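Block cell notebook, Nedwood workshop
2021-09-13

Height check and camera re-registration on the block cell. Harpreet McKinnon, with Mélanie Gosselin in the morning.

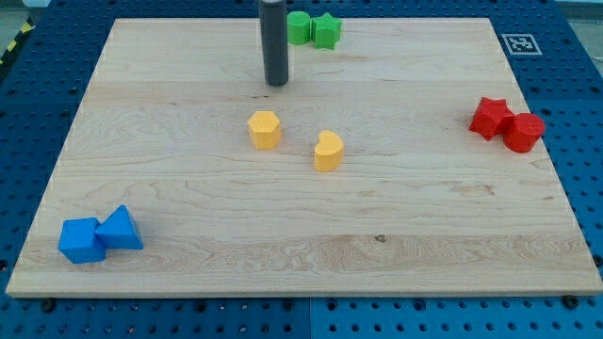
Started with the complaint from last week, which was that the arm had been coming down slightly high on one side of the board and slightly low on the other. Dwight had put it down to the tool. I wanted to check the board before touching anything on the arm, as the board is the part that gets leant on.

Took the blocks off and put a straight edge across both diagonals. The board itself is fine. It rocked, though, when I pressed the corner nearest the operator side. Lifted it and found a small curl of swarf sitting in the rim of one of the holes in the platform underneath. Picked it out, wiped the whole platform with a dry cloth, ran the vacuum over the holes, wiped the back of the board, put it down again. No rock.

Mélanie then asked about the seam between the two blue panels, so we checked that as well. Fingernail test first, and I could feel a lip. Feeler gauge went in under the straight edge at the near end and not at the far end. Slackened the near edge bolts, pressed the panels level with a block of scrap and a clamp, tightened them again by hand and then with the torque driver. The lip is much less. I can still feel it if I go looking for it. Left it there. To get it any better the frame under it would have to come out and I am not doing that for a pick and place cell.

Height check after that. Old routine: jog down over a point, slide a strip of paper under the tip, stop when it drags, write down Z. Did nine points, three rows of three, starting at the far left. Arm speed limited to 8 per cent for all of it. The readings are in the cell folder under today. The slope we had before has gone. What is left is a small dip in the middle of the board and I think that is just the wood. Entered the new plane in the controller and saved the old one with the suffix _old in case I have made a mess of it.

Note for whoever does this next: the paper strips are in the top drawer with the Betetti hex keys. Use the same pad each time. Imogen used a bit of card in June and we spent half a day wondering why the numbers had moved.

Camera. The marker tile beyond the far right corner of the board had picked up a greasy thumbprint. Cleaned it with a lens wipe, let it dry, checked that it sat square and had not lifted. Then reran the registration. First run failed with the overhead lights on, glare on the tile I think, as it went straight through with the nearest lamp switched off. Ran it 9 times altogether and the results agree with each other well enough for me. I would like a matt tile. Rosaire says Perron will print them on matt stock if we send the file, so I have asked him to send the file.

Gripper. Wiped down the outside and looked over the tip with a hand lens. No nicks. There is a bit of polish on one side where it must be brushing something on the way in. The cable behind it has a fresh tie, the last one was pulled too tight. Fetetti's manual wants the fixing screws gone over every 200 hours and the log has us at 78 since the last time, so I left those alone.

Blocks back on after lunch. The layout for the test is by colour, in pairs: green at the far edge, yellow in the middle, red over by the right edge, blue in the near left corner. Please keep to this. The corner and edge pairs are the ones that show up a bad plane, and the middle pair shows up the dip. If everything gets heaped in the centre the test will pass whatever state the cell is in.

Some of the pieces are meant to be awkward. Stars tipped over, cylinders on their sides, the triangular one lying with its ridge up. Dwight stands them all up neatly when he goes past. Dwight, leave them.

Ran the approach test over the green pair first. Comes down over the board just to the left of the cylinder, holds, goes back up. Good clearance each time. Then yellow, no trouble. Red was slower to be found by the camera and I had to run it twice. Blue it found but offered a grasp on the cube that would have pushed the prism away. Stopped it before it got there. That is a planning matter and not a setup matter, so I have passed it to Imogen with the log.

The yellow and black floor tape on the far left side is still down and I pressed the loose end flat again. It wants replacing. We have a part roll in the stores cupboard, behind the Perron boxes.

Left to do:

Run the full test with the new plane, all four pairs, lights on and lights off.
Imogen to look at the blue grasp.
Send the tile file to Perron (Rosaire).
New tape on the floor.
Put the torque figure for the platform bolts on the inside of the cabinet door. I had to hunt for it again.

Cell is powered down, arm parked, key in the box. Board is on and should stay on. If you do have to lift it, wipe under it before it goes back and repeat at least the four corner heights, and write in here that you did.

HM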